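Prillico Plastic Kit Archive
Progress report to the Groen Fund, second period

Summary

Work in this period covered test shots from the recovered tooling, decal redrawing, and the instruction sheets for the first reissue. The 1/72 Funholm coastal patrol aircraft is on schedule for tooling sign-off in August. The 1/72 Sirnon floatplane is behind schedule on account of damage to the clear parts insert, described under Test shots. Spending is within the approved budget except for mold polishing, where we request a transfer between lines.

Background

The grant supports the cleaning, repair and limited reissue of injection molds for aircraft kits originally sold under the Prillico label. The molds were stored without a rust inhibitor and came to us in mixed condition. The agreed deliverables are a full catalog of the tooling, two kits returned to production, and a public set of scanned instruction sheets and box art.

The catalog was described in the previous report and is not repeated here in full. It now stands at 727 entries, where an entry is a single mold insert, loose core, ejector plate or printed item. Entries are numbered in the order of unpacking and cross-referenced to kit number where the kit is known. Some inserts carry no stamped number and have been matched by measuring the cavity against surviving built models. A match of this kind is marked as provisional until a part has been shot from it.

Test shots

Test shots were run in light gray polystyrene for both kits. Each set was cut from the runners, washed, dry fitted, and then one set of each kit was built to completion without filler so that gaps could be recorded as they are.

Funholm patrol aircraft. The fuselage halves are straight and the locating pins line up. There is a step along the upper wing root on the port side which can be closed by spreading the fuselage with a length of sprue between frames. The same step is present on an original boxing from our reference shelf, so it is a feature of the tool and does not come from our repairs. We propose to leave it and to mention it in the instructions. Flash on the propeller blades has been reduced by dressing the parting line. Sink marks on the main gear doors are unchanged after a longer hold time and will need a small correction to the gate.

Sirnon floatplane. The floats and the lower wing are good. The interplane struts short-shot on the first run and filled properly after the runner was cleared. The clear parts insert is the main problem. Pitting in the windscreen cavity shows through on every part as a cloudy patch on the inner face, and a dip in acrylic floor polish improves it only slightly. The pitting is deep enough that hand polishing would alter the thickness of the part. The options are:

Option A. Have the cavity welded and recut by an outside shop. This gives the best part and takes the longest.

Option B. Supply a vacuum-formed windscreen in each box, with the injected part left on the runner as a spare. This is cheaper, but many builders dislike cutting out vacuum-formed parts.

Option C. Polish lightly and accept a visible haze.

We recommend Option A. Option C should be dropped.

Surface detail on both kits is raised panel lines with light rivets. We were asked after the last report whether these could be rescribed in the tool. They could not be, short of cutting new cavities. The raised detail will stay, and the box will say so plainly.

Decals

Artwork for the Funholm sheet has been redrawn from a scan of an unused original. The old sheet was printed out of register, with the white shifted to the left under the national markings. The new artwork corrects the register and keeps the original colors, apart from the blue, which was matched to a paint chip instead of the faded print. The sheet offers 2 marking schemes, as did the first boxing. The stencil data is new. It was drawn from a maintenance handbook, and any line that could not be read was left out.

A proof was printed and applied over gloss varnish on the built test shot. The carrier film is thin and settled into the raised detail with a mild softener. The long fuselage stripe broke in handling and will be split into sections on the final sheet, with the joins placed at panel edges.

Artwork for the Sirnon sheet is half drawn. No original in usable condition has been found and we are working from box art and period catalogs.

Workshop

The bench area was rearranged during this period. Cutting and sanding now take place at the far end under extraction, and the airbrush booth has been moved next to the outside wall with a shorter duct. Clean work, meaning decals, clear parts and photography, has its own table. Temperature in the decal cabinet is logged twice a day and has stayed within range.
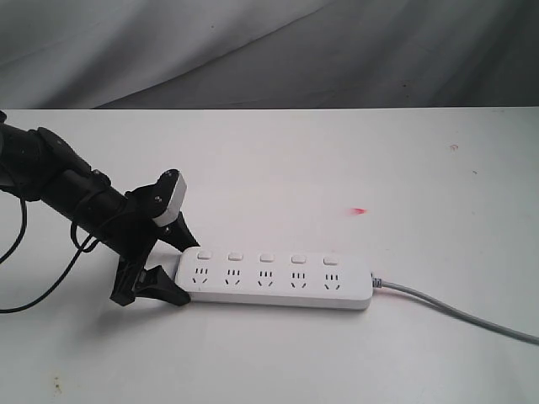 Instruction sheets and box art

The scanning of printed items is complete for the aircraft range. Sheets were scanned flat where possible. Folded sheets with splitting creases were relaxed in a humidity chamber first and backed with Japanese tissue if the tear ran into a drawing. There are 29 sheets in the public set, each saved as an uncompressed master and a smaller reading copy. Color call-outs are kept as printed, with a separate table giving the nearest current paint. Where the old call-out is clearly wrong – the cockpit color on the Funholm sheet is given as silver in step 3 and green in step 7 – the table notes the conflict and leaves the sheet alone.

The revised Funholm instructions add a parts map, which the original lacked, and move the nose weight to an earlier step. The test build sat on its tail with the weight called for in the original text. The new text gives a higher figure and shows the space behind the cockpit bulkhead where it fits.

Box art for the Funholm reissue uses the original painting, cleaned of stains and extended at the top to suit the new box shape. A proof is due from the printer.

Budget

Materials, scanning and decal printing are under budget. Mold polishing is over, owing to the extra work on the Funholm parting lines. We ask for permission to cover this from the unspent scanning line. The total is not affected. If Option A is approved, a separate quotation will be sent for the Sirnon insert, and no order will be placed before the fund has replied.

Risks

Steel condition. Two inserts for the Sirnon kit have not yet been under pressure. They carry the engine and the beaching trolley. If either fails, the trolley can be left out of the kit without affecting the main model. The engine cannot.

Storage. All cleaned inserts are now coated and wrapped, with an inspection every second month. Light surface rust returned on one ejector plate that had been wrapped before the coating dried. It was stripped and recoated.

Next period

Correct the gate for the Funholm gear doors and run a final test shot.
Sign off Funholm tooling in August.
Approve box and decal proofs.
Run the remaining Sirnon inserts.
Finish the Sirnon decal artwork.
Resolve the windscreen question, subject to the decision of the fund.

Decisions requested

1. Transfer from scanning to mold polishing.
2. Choice of option for the Sirnon clear parts.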